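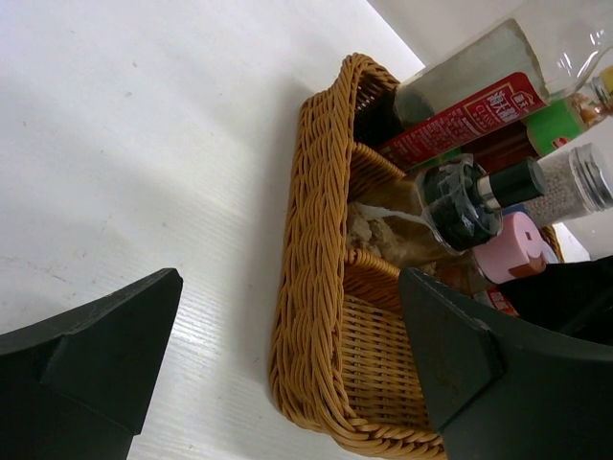 Search this site Search Go
3 min read

The tidy house racket

Every November the storage people come for us. Illis, the shop that opened in Gradbridge last year, sent me a catalogue with 300 things in it to put other things in. I read it on the bus, and by Nondemcombe I was cross.

The claim is always the same. You feel worried and tired, and the cure is a set of matching baskets. One page promised "a calmer mind in 5 baskets". I would like to see how that was measured. The Tomar range, which seems to be wicker with a label tied on, comes with a leaflet on breathing.

I own baskets. I bought two of them after the last time I fell for this, and they are perfectly good baskets. One has batteries in it, most of them probably dead, along with the instructions for a kettle I gave away. Before that the same stuff lived in a drawer, where it bothered me just as much.

What I doubt is the idea that mess is a fault of character, to be put right by shopping. Small flats are messy when people live in them. Children own coats. Rents in Gradbridge have gone up and the cupboards have stayed the size they were, a matter on which the catalogue is silent.

Perhaps some people do feel better on Saturday night with everything out of sight. Good luck to them. I'd want to ask again in March, and I'd want to look under the lids.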